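Curnura User Guide
Section 4: Loading genotype data and filtering variants

Before you start, install Curnura and create a project folder as set out in Section 3. The steps below use the Busham sample set, which holds genotypes for 200 birds from two island populations. The same steps apply to your own data if it is in VCF format.

4.1 Load the variant file

1. Open the project and select Data > Add variant file.
2. Choose the VCF file. Compressed files do not need to be unpacked.
3. Select the reference assembly from the list. The assembly must match the one used for variant calling.
4. Click Load. The log panel shows each chromosome as it is read.

Caution: Do not rename chromosomes after loading. The index is built from the original names and will no longer match.

Note: Files written by Mosar before version 2 lack the sample header. Run the header repair tool on them first.

4.2 Attach the sample table

1. Select Data > Add sample table.
2. Match the ID column to the sample names in the VCF file. Matching is case sensitive.
3. Set the population column. Samples with no population are left out of the ancestry step. 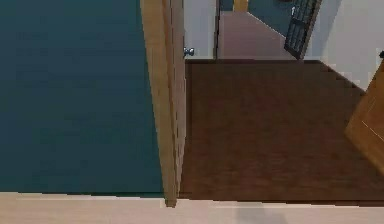
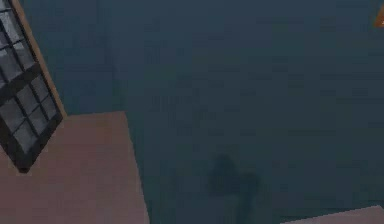
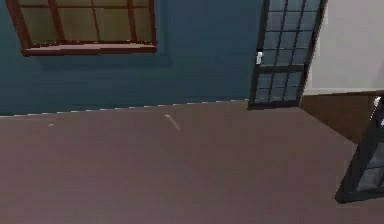 Populations are drawn in the ancestry plot in the order in which they appear in the sample table, and each is given a color from the default palette. The palette can be changed under View > Colors. Pick shades that stay distinct when the bars are narrow. A deep teal next to a mauve-brown, like the wall and floor in the last picture, can be told apart at small sizes; two browns usually cannot. Color settings are saved with the project and do not affect the analysis.

4.3 Set the filters

1. Open the Filters tab.
2. Set the minimum read depth. The default is 13.
3. Set the maximum share of missing calls per site. Sites above this limit are dropped.
4. To remove linked sites, check Thin by distance and enter a window size.
5. Click Preview. The number of sites kept is shown for each chromosome.
6. Click Apply.

Caution: Apply overwrites the previous filtered set. Export that set first if you need to compare results.

The Busham set takes around 17 minutes to filter on a desktop computer. Thinning accounts for most of this time.

4.4 Check for related samples

1. Select Tools > Kinship.
2. Sort the table by the kinship column.
3. For each pair marked as close relatives, exclude the sample with more missing calls.
4. Run Kinship again to confirm that no marked pairs remain.

Note: Inbred populations may show high kinship between birds that are not close relatives. Check field records before excluding samples from small islands.

If the filtered set is empty, see Section 9, Error messages.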